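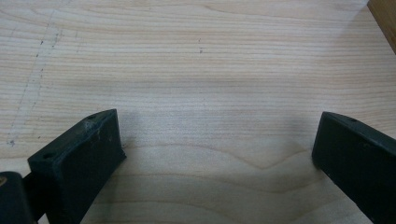

3.2 Collecte des démonstrations avec la pince tenue à la main

Nous avons comparé deux manières de montrer la tâche au robot. Dans la première, l'opérateur commande le bras à distance avec la station Hernico. Dans la seconde, il tient directement la pince dans la main et exécute le geste sur le plan de travail, sans que le bras soit présent. Les deux doigts sont identiques dans les deux cas, afin que les images enregistrées restent comparables (figure 3).

Figure 3. Vue de la caméra de la pince, doigts ouverts au-dessus du plan en bois clair. Aucun objet n'est saisi. Des marques grises, fines et discontinues, sont visibles à gauche sur le bois.

La tâche consiste à prendre une cale, à la déplacer et à la poser contre un repère. Chaque démonstration commence et se termine avec la pince vide et ouverte. Cette convention, reprise du protocole Bakell, facilite le découpage automatique des séquences. Elle oblige cependant l'opérateur à marquer un court arrêt, que les débutants oublient souvent. Les séquences sans arrêt ont été découpées manuellement.

Le corpus Skindport contient 1000 démonstrations, dont presque 60 % ont été réalisées à la main. Une séance ne dépasse pas 30 minutes, car nous avons observé que la vitesse du geste devient moins régulière avec la fatigue. Pour la téléopération, l'opérateur effectue d'abord 20 essais qui ne sont pas conservés.

Deux difficultés doivent être signalées. Premièrement, le fil du bois forme par endroits des courbes visibles, et le suivi visuel peut les confondre avec un contour d'objet. Deuxièmement, les doigts noirs projettent une ombre douce dans l'espace qui les sépare, c'est-à-dire dans la zone où la cale doit apparaître. Nous avons donc choisi de ne pas masquer les doigts dans les images d'apprentissage, contrairement à la première version de notre méthode. L'effet de ce choix est étudié dans la section 4.1, sur le plan utilisé ici et sur celui de l'atelier Lozano, dont la surface est plus sombre.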